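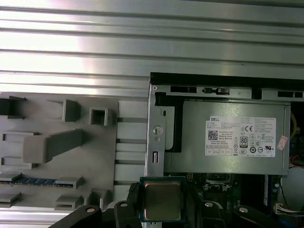

Swapping the processor in an old desktop PC

Workshop tips, page 7

A second-hand office desktop will often take a faster processor from the same family, and the parts cost very little. The work is small but fiddly. Read the page through once before you pick up a screwdriver.

Before you start

Check the maker's list of supported processors for your exact board. The shape of the socket alone is no guide. Update the BIOS while the old chip is still in and working.

Shut the computer down, pull the mains lead out of the wall and hold the power button in for a few seconds. Lay the case on its side on a firm table with a lamp you can move. Take off the side panel and put it well out of the way, as the edges are sharp.

Touch bare metal on the chassis before you handle any part. Leave the power supply closed. There is nothing in it you need for this job.

Keep screws in a lidded tub. We use the small Mivetti ones, but a jam jar will do.

Practise the placing first

If you have never fitted a processor, try the movement on something that can't be damaged. A moulded grey tray laid out like a motherboard, with a raised square frame for the chip, does very well. Use a dead chip. Hold it by its edges, bring it over the frame and lower it flat. Then tilt the tray and try again, because inside a case you seldom get a straight view down.

Do this until you can let go without the chip shifting.
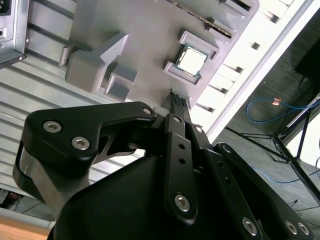

Opening the socket

Remove the cooler, loosening its screws a turn at a time, corner to opposite corner. If it sticks, twist it gently and don't pull. Wipe off the old paste with a lint-free cloth and a little Erkon cleaner.

Press the thin wire lever down and slightly outwards, then let it rise. Lift the metal load plate until it stands upright. On the Dell board shown after this section, the lever is up beside the plate and the processor sits in the black housing, its silver top facing you.

Lift the old chip straight up by its edges. Line up the marked corner of the new one with the mark on the socket and lower it in. Never press on it. If it won't lie flat, take it out and look again.

Push loose power cables to one side before closing the plate. 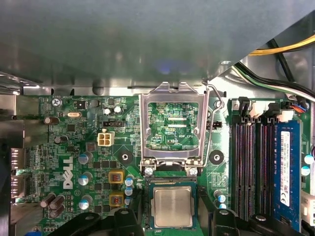
Closing up

Lower the plate, then bring the lever down and hook it under its catch. Some firmness is normal here.

Put a pea-sized dot of paste on the silver top, refit the cooler and plug its fan back in. Start the machine with the side off and check that the fan turns.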